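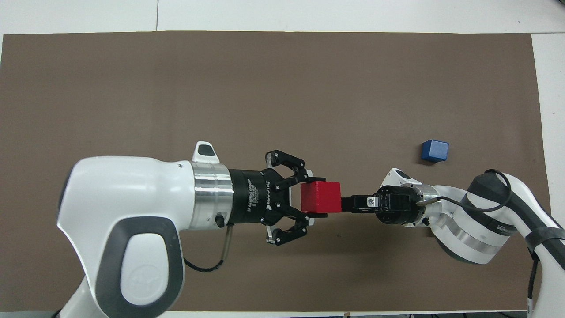
Elle prépare des tables depuis six ans. Dans le bâtiment d'Anghel à Hosbridge, son travail consiste à choisir les surfaces, les feuilles qu'on pose dessus et les petits objets qu'on prend, qu'on se passe et qu'on repose. Elle tient aussi la réserve, au bout du couloir, où sont rangés 302 cubes de toutes les couleurs. Nous l'avons rencontrée en janvier 2024, un matin où elle refaisait ses étiquettes. Elle a préféré que son nom n'apparaisse pas.

La première chose dont elle parle est la feuille brune. « On me demande souvent pourquoi je recouvre une table qui est propre. Le blanc est une couleur difficile. Il renvoie la lumière des plafonniers, il se tache, et un objet clair y disparaît. Avec le brun, tout ce que je pose se voit. » Elle a commencé par des nappes en tissu, vite abandonnées : elles plissaient dès qu'on tirait un objet vers soi. Elle a essayé ensuite un tapis de bureau gris, trop petit, puis une plaque noire sur laquelle le bleu foncé ne ressortait plus du tout. La feuille brune est venue d'un rouleau d'emballage oublié à Tillport, dans un local que l'entreprise quittait. Elle en a coupé un morceau aux dimensions de la table, en laissant une bande blanche sur les côtés pour qu'on puisse la soulever sans l'abîmer.

« Au début je la collais. Les coins se déchiraient quand je l'enlevais et il restait des traces à gratter. J'ai arrêté. À plat, si elle est assez lourde, elle tient. » Les feuilles trop légères ont été rendues au fournisseur. Celles qu'elle garde sont stockées à l'horizontale, sous une planche, car une feuille qui sort d'un rouleau remonte sur les bords pendant plusieurs jours. En août, avec l'air humide, elle les laisse sous la planche une semaine de plus. Elle en a usé 37 depuis qu'elle tient le compte, et elle note sur un cahier la date de mise en place de chacune. Une feuille qui commence à marquer au centre est retournée. Quand les deux côtés sont marqués, elle part au recyclage.

Les cubes lui prennent davantage de temps. Elle les achète par lots et les trie à la réception. Ceux dont un angle est abîmé vont dans une boîte à part, ceux qui ont une face bombée aussi. « Un cube qui bascule quand on le pose, ça agace tout le monde. Je les essaie tous sur la vitre du bureau. » Elle préfère les arêtes un peu adoucies. Les arêtes vives laissent des traits sur la feuille, et elles s'écaillent plus vite.

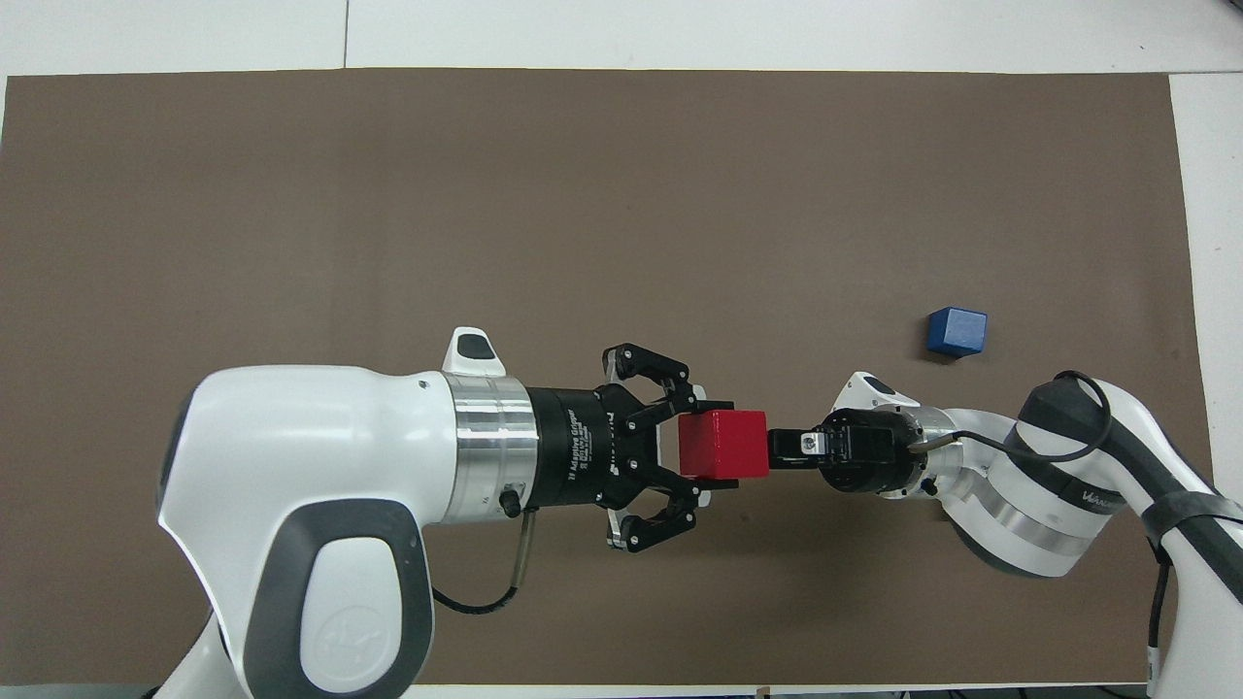 Le cube rouge tenu au-dessus de la feuille brune.

Le rouge revient dans presque toutes ses tables. Elle dit ne pas avoir de préférence personnelle, mais constate que c'est la couleur qu'on choisit en premier quand on doit désigner un objet. « Si je dis à quelqu'un : prends-en un, il prend le rouge. J'ai fini par en tenir compte. Je mets le rouge là où j'ai besoin qu'on commence. » Le sien porte la référence 891 dans le catalogue qu'elle utilise. Elle l'a retenue après avoir comparé plusieurs échantillons, le matin près de la fenêtre puis le soir sous les lampes. Certains rouges tiraient sur le rose dès que le jour baissait. D'autres devenaient presque bruns et se perdaient sur la feuille, ce qui enlevait tout intérêt à la feuille.

La question de l'orange l'a occupée longtemps. À côté du rouge, certains oranges se confondent avec lui, et à côté du jaune, d'autres ne valent pas mieux. Elle a demandé trois séries au fournisseur de Nandthorpe avant d'en accepter une. « Ils ont été patients. À la troisième, ils m'ont envoyé les cubes sans facture, avec un mot qui disait de garder celui que je voulais et de ne plus écrire. J'ai quand même écrit pour remercier. »

L'activité, telle qu'elle la décrit, est simple : un cube est pris d'un côté de la table, amené vers le milieu, et repris de l'autre côté. Elle appelle cela le passage. Les autres cubes restent posés sur la feuille, à leur place, et servent de repères. C'est pour eux qu'elle fait le plus attention à la disposition. Elle évite de les aligner. Des cubes en rang donnent envie de les remettre droits, dit-elle, et on finit par s'occuper du rang au lieu de s'occuper du passage. Elle évite aussi de les serrer les uns contre les autres, pour qu'on puisse en saisir un sans toucher son voisin.

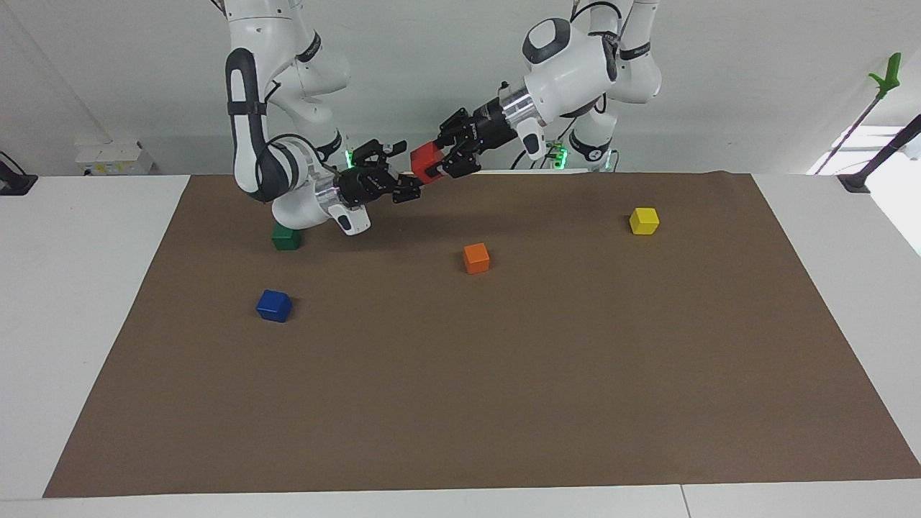 « Je les pose à la main, un par un, et je recule de deux pas pour regarder. Il faut qu'il y ait de l'espace autour de chacun. Si j'en ai un qui me gêne, je le déplace d'une largeur de cube et je regarde encore. » Elle n'a jamais voulu tracer de marques sur la feuille. On le lui a proposé plusieurs fois, avec un gabarit ou de petites croix au crayon. Elle trouve que les marques se salissent, et que la table devient alors un plan à respecter. Pour retrouver une disposition, elle fait un croquis dans son cahier, au feutre de couleur, avec un bord gauche et un bord droit bien indiqués. Elle s'est trompée de sens une fois et a remonté toute une table à l'envers.

Le nettoyage est fait en fin de journée. Les cubes sont essuyés avec un chiffon à peine humide, puis laissés à l'air sur une grille avant de retourner dans les bacs. La table, elle, est lavée à l'eau savonneuse une fois la feuille retirée. Elle passe une vieille brosse à dents dans les joints entre les panneaux, où la poussière s'installe. « Les produits pour vitres, j'ai arrêté. Ça laisse un film, et la feuille accroche dessus par endroits. »

Dans la réserve, les bacs sont rangés par couleur et non par taille. C'était l'inverse à son arrivée. Elle a tout changé parce que les demandes qu'elle reçoit commencent par une couleur : il manque un vert, on voudrait un deuxième jaune. La taille vient après. Les bacs du haut contiennent les teintes peu demandées, dont un violet commandé par erreur, qui ne sort jamais. Elle ne l'a pas donné. Il lui sert à vérifier l'éclairage quand une lampe est remplacée, car il change beaucoup d'une ampoule à l'autre.

Quand on lui demande ce qu'elle voudrait améliorer, elle parle des feuilles. Le rouleau de Tillport est terminé depuis longtemps et le brun de remplacement est légèrement plus clair. Elle s'en accommode, tout en continuant à demander des échantillons. Le dernier était posé sur son bureau pendant l'entretien, sous deux dictionnaires. « Il est encore un peu gondolé – je le regarderai la semaine prochaine. La couleur est bonne, par contre. C'est l'épaisseur qui m'inquiète. »

Elle est ensuite retournée à ses étiquettes. Il lui restait à faire tous les bacs du bas, du vert au jaune.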